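Ticket: meeting room table, surface finish and cable trip point
Site: Cletum, level 2
Logged by: Facilities desk
Status: Open, awaiting part
Opened: 14th October

Reported fault: cups and hand tools slide on the big dark table after the recoat in April. Requester also wants the power lead on the floor dealt with.

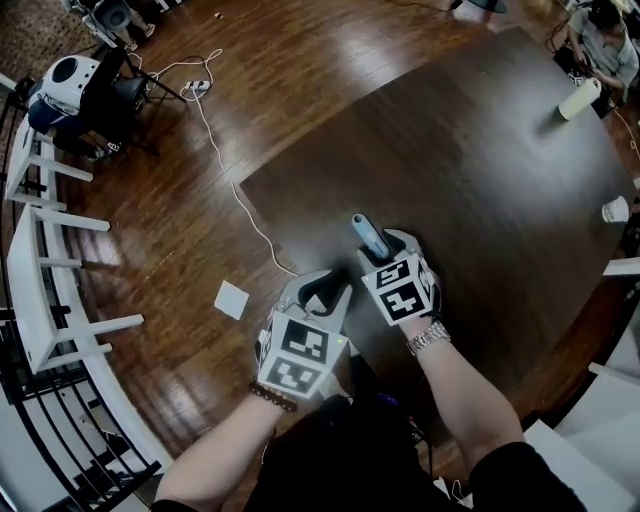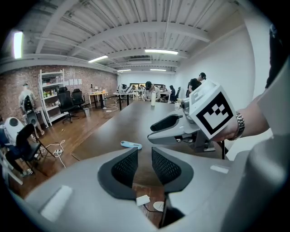 Dark table, both views. Power strip and white cable on floor, both views.

Log

1. Checked table for level with 300 mm spirit level, lengthwise and across. Within tolerance. Feet not adjusted.

2. Wiped a test patch with damp cloth, then dry. Residue came off on the cloth, grey and slightly waxy. Product on the cleaning sheet is Jokov polish, not listed for this coating. Asked the cleaning contractor (Dursun) to stop using it on tables.

3. Washed full top with neutral detergent, two passes. Cup on the cleaned patch no longer moves when nudged. Light blue tool still slides if pushed, normal for a hard handle on a gloss finish. Suggested a desk mat.

4. Cups left on their side near the rounded edge will roll off regardless of finish. Advised requester to keep a tray on the table.

5. Cable run across the floorboards confirmed as trip point. Nearest wall outlet is too far for a shorter lead. Floor cover strip ordered from Zamulach, 12 mm channel, colour brown. Do not tape the lead to the boards, tape lifts the varnish.

Cost to date: $165, cover strip only.

Outstanding: fit cover strip on delivery. Recheck table after next scheduled clean. Ticket stays open until both are done.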